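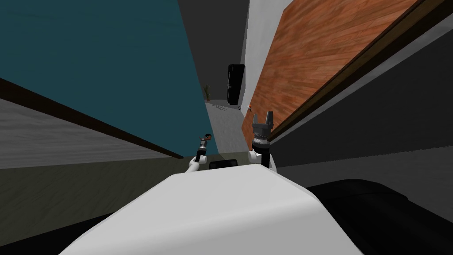 Can a machine do your chores yet? I've been reading and poking at simulators for nearly 30 evenings now and I have opinions! Thread.

12 replies · 41 likes

Start with "go get the milk." You and I hear one chore. A robot hears: find the hallway, get down it without clipping the trim, stop at the fridge, find the handle, pull, don't tip over. The hallway alone can eat a whole week of somebody's work.

3 replies · 28 likes

And the fridge is a big tall black box at the far end! Easy to spot! Then you're next to it and you need two fingers on a door that swings toward you (and you have to back up while you pull).

19 likes

The folks at Magsi run their kitchen task 2,000 times in simulation before they let it near a real door. I love this. Drop 200 jars, sweep up zero glass.

5 replies · 33 likes

Shop floors are further along. Darilbridge has carts moving bins between 9 stations all day, same aisles, same bins. My hallway has shoes in it, and the shoes move.

8 replies · 52 likes

So, chores yet? Vacuuming, sure. Fetching, on a good day, slowly. Laundry, ask me in April. I'm still grinning every time an arm reaches for something and gets it.

14 replies · 67 likes · 9 shares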